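About Callow

Callow is a shared workshop where we build robot hands and teach them dull household jobs. It began as a project at home, when Floarea Anghel wanted a machine that could fold laundry and found she liked making the hands even more than the folding!

Our first design was Lazăr, a gripper with two curved fingers on a simple linkage. The pivots took ages to get right -- far too much wobble, then far too stiff -- and we still tinker with them most evenings. Cloth is a brilliant test, as it never lies the same way twice.

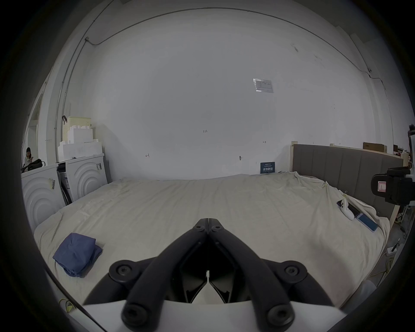 What we do now

Our current job is Plukham, a collection of 2,000 short folding runs, all done by hand. One person holds a gripper in each hand and works on a bed, just as they would at home, and the robot learns from the recordings. We started in March and we're completely hooked. A pair of grippers changes everything: you can pinch two corners, shake out a sleeve, or hold one edge still while the other moves.

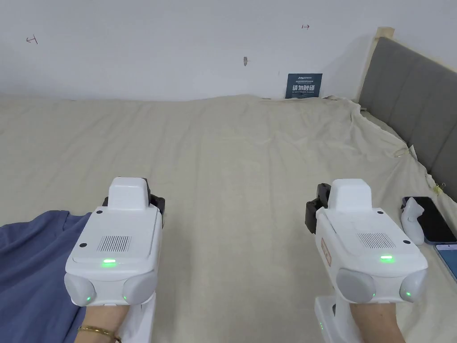 Avurus wrote to us after trying a pair that it had never thought so hard about a pillowcase, and would we please make the handles a bit smaller? We're on it -- new handles are being drawn up now.

Come and build

New members are welcome, with or without any experience. Bring a screwdriver if you have one, and something creased.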